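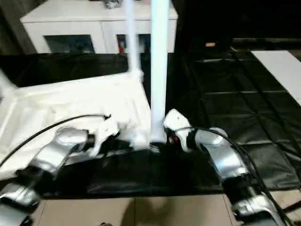 Tampo preto na bancada: alguém se arrependeu?

marola_80
13 de janeiro de 2022
Pessoal, estou reformando a oficina aqui de casa e empaquei no tampo. Quero preto fosco, acho lindo, mas minha mulher jura que vou passar a vida limpando pó. A loja me passou dois orçamentos: o Iltora, que sai por R$ 798 o metro, e o Esness, que é quase o mesmo material com outra borda e custa R$ 1.996. Alguém tem preto há mais tempo? Risca muito?

tico_da_serra
Tenho preto desde agosto e não troco! Pó aparece, sim, mas passo um pano no fim do dia e pronto. O que me irrita é marca de dedo (e olha que o meu é fosco). Parafuso claro em cima dele você acha na hora, no tampo de madeira eu vivia perdendo.

bancadavelha
Discordo do tico. Tive um preto na casa antiga e foi um inferno, qualquer risquinho fica branco e não sai nunca mais. E com pouca luz a gente não enxerga a ferramenta escura em cima dele. Fui de cinza claro e sou feliz.

marola_80
Ferramenta escura eu nem tinha pensado, metade das minhas tem cabo preto rsrs. Mas a luz vai ser boa, são 2 luminárias grandes bem em cima.

lu_marcenaria
Luminária bem em cima é pedir reflexo, mesmo no fosco. Põe um pouco pra frente, quase na beirada, que melhora demais. Quanto à borda, pelo amor de deus não paga essa diferença toda! Compra o mais barato e manda fitar num marceneiro.

bancadavelha
Nisso da borda concordo com a lu. No risco continuo achando que ele vai chorar no primeiro mês.

tico_da_serra
Risca se arrastar peça de metal, né, bancada. Eu uso uma manta da Cosel pra serviço bruto e tiro quando vou montar coisa delicada. Já com solvente eu tomo cuidado, deixei cair um pouco e ficou uma mancha meio brilhosa que está lá até hoje.

marola_80
Mancha brilhosa não, aí complica, eu mexo com verniz direto. E se eu fizer preto só na parte de montagem e deixar um pedaço de compensado pro verniz?

lu_marcenaria
Faz isso! Compensado manchou, vira do outro lado. Só nivela direitinho a emenda, senão a peça comprida fica dançando em cima.

marola_80
Fechado, vou pedir o Iltora e ver o preço da fita amanhã. Cinza claro fica pra próxima, bancadavelha, não me odeie.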